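Software corner: the new grasp planner is in

Newsletter 10/20/25

Since the last issue we have replaced the grasp planner in the laundry project, and several readers have asked what changed and why it took us so long. I will try to explain it without too many formulas. Those who want the formulas can find them in the planning folder, in the notes with the name Lalitz, which is also the name of the new planner.

The old planner was called Garg. It was written in February, when the only task was to take one towel from a flat table. Garg looked at the depth image, found the highest point of the cloth, and sent one arm there. For a towel on a table this is quite good. For a shirt in a basket it is a poor idea, because the highest point is often only a thin fold, and when the arm lifts it, most of the shirt stays down. We also had the problem that Garg knew about one arm only. The second arm was controlled by a separate script, and the two programs exchanged messages through a file. I am not proud of this file, but it lived for many months.

Lalitz plans for both arms together. It first makes a list of possible grasp points on the cloth, and then it makes pairs from them. Each pair gets a score. The score includes the distance between the two points, the room around each gripper, and how far the elbows must turn to arrive there. A pair where the arms would cross is removed at once. On our computer the complete step takes 85 milliseconds when the list is limited to 200 pairs. We tried it with 2,000 pairs also, and the chosen grasp was nearly always the same one, so we keep the small list.

The perception part gave us more trouble than the planning part. Dark clothes are difficult. Our depth sensor returns holes on black cotton, and Garg filled these holes with the average of the neighbours, which produced a nice smooth hill where in reality there was a deep fold. The gripper then closed on air. Now the holes stay holes. They are marked as unknown, and the planner is allowed to touch an unknown area only from the side, at slow speed, with the force limit turned down. It is a careful behaviour and visitors sometimes think that the robot is tired, but the number of empty grasps went down and we are happy with it.

The washing machine door is the second thing I should mention. The glass window reflects the ceiling lamps, and for the sensor this looks like a hole in the floor or sometimes like an object floating in front of the machine. We do not try to see the glass any more. The door is now a fixed shape in the collision map, hinged at one side, and we estimate only its opening angle from the rim. The rim is dark and gives a clear edge. If the estimate is uncertain, the map uses the door in its widest position, and the arms stay away from all of that space. We lose some reach near the machine in this way. For taking things out of a basket it is no problem, for loading the drum it will be one, and we will need to come back to it.

For the control side we changed less. The arms still follow joint trajectories with a correction from the wrist force. What is new is that the two arms share one clock. Before, each arm started when its own trajectory was ready, and the difference was small but enough to pull a shirt sideways before the second gripper arrived. With one clock, both arms wait in a position a few centimetres from the cloth, and the last part of the movement begins together. If one arm reports a contact too early, both stop. The operator sees the reason on the screen in words, no longer as an error code. I ask everybody to read these words before pressing the resume button.

A few practical notes for people who use the test room.

The recording tool is now Bikasance for all sessions. The old logger is still installed, but please do not start it, as both tools want the same camera topic and the images begin to arrive late. Bikasance writes the planner version into each recording automatically. Recordings from before the change do not have this field, and the replay will ask you to choose a version by hand. Choose Garg.

The simulation scenes have moved to Sarkico. We now have 9 scenes, and the basket on a chair is among them, after many requests. The cloth in simulation is still too stiff compared with real cotton. It holds its shape in the air like wet paper, so a good result there does not mean much for the lifting part. For checking reach and collisions it is fine, and I would like that everyone runs the collision check there before a change goes to the real arms.

If you change the height of the chair or the basket, you must run the short calibration again. Moving them on the floor is no problem, the planner finds them itself. But the height of the basket rim is still a parameter in the settings file, and with a wrong value the grippers will come in too low and push the rim. We want to estimate this value from the depth image too, only it is not finished.

Known problems at the moment: sleeves that hang over the rim are sometimes taken as a second garment, and the planner then selects one point on the body and refuses the sleeve. Also, when two dark pieces lie on each other, we cannot separate them at all. For the second problem I have an idea with a small shaking movement after the first lift, and in the next issue I hope to write how it went. Until then, please test with one dark piece at a time, and put your comments into the planning folder and not in e-mail, where I lose them.

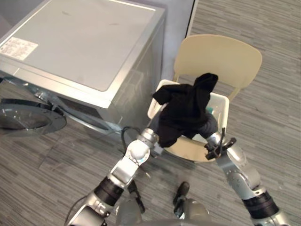
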